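Ticket 747: Snack rack, drinks row at floor level, bottles catching on front rail
Site: Citville, break area
Opened by: Nighat Ghauri
Assigned to: Benedito Cordeiro
Priority: Low
Status: Pending confirmation

Reported problem
Cola bottles put back on the rack floor tip forward when released. Chip bags on the middle level sag to one side after restocking. Rack is the black wire mesh unit, open front, placed on the white table. Requester asks whether the shelf spacing is wrong or the unit is out of square.

Log

Entry 1, Cordeiro
Emptied the rack and measured it. Inside depth at floor level 311 mm, same left and right. Diagonals match. Unit is square. Clearance from floor to the middle level is enough for the bottles we stock. Did not change any shelf positions.

Entry 2, Cordeiro
Checked the table with a level. Falls slightly toward the front. Put one shim under each front foot of the rack. Bottle set down behind the front rail now stands. Bottle set down on the rail still tips, as expected. The base has to clear the rail completely before it is let go.

Entry 3, Ghauri
Restocked from the October delivery. Bottles fine. Middle level still untidy, green chip bag leans after a few minutes. Bags are the large size and weigh some 187 g each. The red one stays put.

Entry 4, Cordeiro
Bag clips are the Prumano type. Two had spread open. Closed them with pliers, no improvement on one. Ordered replacements from Amissah, part 42. Until they arrive, hang the bags by the center of the top seam and do not use the corner.

Entry 5, Cordeiro
Second check of the drinks position. Bottle kept upright and brought in from the front. Small packages stay on the upper level. Shelf under them left clear for now. Green bag still not straight, see clip note in entry 4. 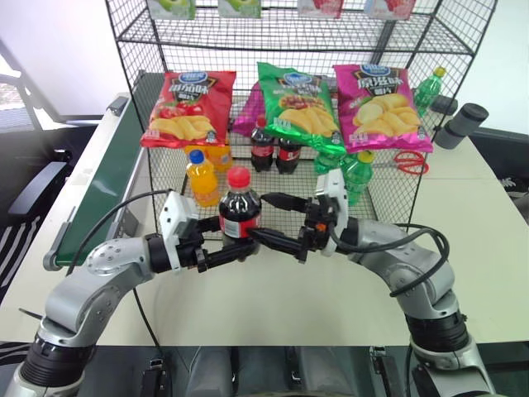

Attachment 1: Cola bottle at front edge of rack floor, green chip bag tilted on middle level.

Entry 6, Ghauri
Can the empty shelf be removed to give the bags more headroom?

Entry 7, Cordeiro
Yes, but not before the clips are replaced. Changing both at once would not show which one fixed the lean. Shims stay in. Please do not slide the rack along the table, lift it.

Next action: fit clips, rehang bags, check again the following day. Last updated November 1, 2024.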